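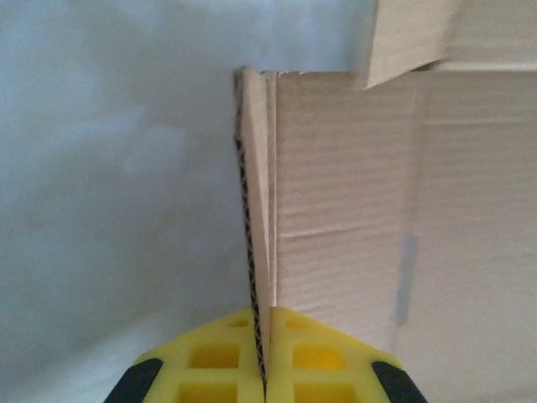
How often should the finger pads of the carton cell be changed?
Every 1,000 grips, always both fingers together, and earlier when a wall between two pockets is split.

Minutes of the maintenance meeting, carton cell
Zendadcombe workshop, October 2026
Present: production, maintenance, purchasing, and Sumier by telephone

1. Minutes of the last meeting
The minutes were accepted with one correction. Under the item on cables, "replaced" should be read as "tightened". The cable itself is still the old one and it will be looked at again in April.

2. Finger pads
The rule written at the top of these minutes was discussed for a long time. Production wished for a longer interval and maintenance wished to keep it. It was agreed to keep it. The count is to be written on the card at the cell door, because the counter in the controller goes back to zero after each restart.

Purchasing informed that the pads from Flestex are again in stock. The pads from the former supplier may be used up on the test stand but must not go back into the cell. It is not permitted to mix one old pad and one new pad, as the fingers then do not meet in the middle and the cardboard turns when it is lifted.

3. Grip force
The setting was raised to 69 percent during the summer and it was never lowered. Sumier advises to begin low and to go up in small steps until the flap does not slide anymore. Maintenance will repeat the adjustment with single-wall cardboard and write the new value in the book of the cell.
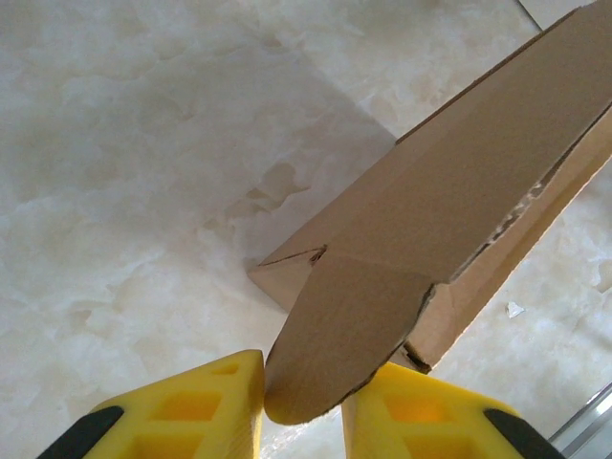 It should be done also with pieces which are already torn, and with the grip placed close to the end of the flap. For a torn piece the pulling speed is to be reduced before the force is changed. Production asked if one program can serve for both cases. Sumier will answer in writing.

4. Cleaning
Paper dust collects in the pockets of the pads. They are to be brushed dry at the end of each shift, with the air closed and the key taken out. Solvent is not to be used. The camera window is wiped with the soft cloth only, and the cloth has its own hook so that it is not taken for the floor.

5. Zero position
After a change of pads the closing position must be taught again. This step is missing in the instruction from Coutinho, page 6. Maintenance will add it by hand to the copy at the cell and send the text to Coutinho for the next edition.

6. Open points
Spare screws for the left finger: purchasing.
New value of the grip force: maintenance.
Lamp above the cell, which is flickering: production to report it to the building office.

The date of the next meeting will be sent by mail.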